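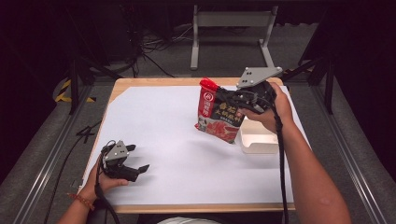

Gillian Prewett
Technical correspondent

Ustura keeps its recording hall on the ground floor of a former print works in Nandholm, and opened it to visitors on a Monday in April. The engineer who runs the hall had agreed to talk between demonstrations. She asked to be identified by her job alone, and began by correcting my first question, which had used the word "remote".

"The operator isn't driving anything," she said. "Those are hand-held grippers. You hold the handle, you do the job, and we record what the jaws did and where they were. The arm gets it later."

The job on the table was packing. An operator worked with a black gripper in each hand over a sheet of white paper, the right one holding a red and white food packet by its top edge above an open white plastic container, the left one low over the paper with its jaws open. A cable ran back from each. Both grippers carry a flat grey triangular plate, upright on top and marked with small dark dots. She described the plate as the part visitors ask about and the part that gives her least trouble.

"It's for position. We need to know where the tool is and which way it's tilted, all the time. If the plate gets knocked we recalibrate, and that takes 3 minutes."

Food packets are harder than they look, in her account. A carton has faces and edges that stay where they are. A soft packet changes shape when it is picked up, its contents settle, and the printed surface can throw back light. Her operators are told to take it by the top seam where they can.

"If you grab the middle, it folds round the jaws and you can't let go cleanly. People find that out in the first hour. We leave those attempts in the set, labelled as poor. The model should see some of them."

The current set is called Hirnance and stood at 1,069 accepted recordings on the morning of the visit. Another 270 had been rejected, mostly for timing faults between the left and right grippers. I asked whether the rejected ones could be repaired.

"Some could. It costs more in hours than doing the task again."

Sessions last 2 hours, with a break in the middle. Wrist fatigue sets the limit. The grippers are light enough to lift without thinking, she said, but the cables pull slightly to one side and operators compensate for it. A wireless version was tried over the winter and put back in the cupboard when the batteries proved heavier than the cable.

Ustura's customer for the packing work is Spanos, a wholesaler that makes up mixed orders for small shops. Its packing line is still manual. The engineer would not give a date for the first arm there, and was plain about what is outstanding: the arm places a packet well in a container it has met before, and poorly in one with a different taper.

"It comes in at the old angle and catches the rim," she said. "A person changes their approach without noticing. So we need more containers in the recordings, and we've ordered them."

Would the operators be needed once the arm was running?

"For the next product, yes. Spanos changes its range every season. I'd expect to be recording jars by then, and I'm not looking forward to the lids."

The next demonstration was due at that point, and she went to check the calibration before it started. Ustura has a second open afternoon planned for the autumn, with places booked through the Nandholm office.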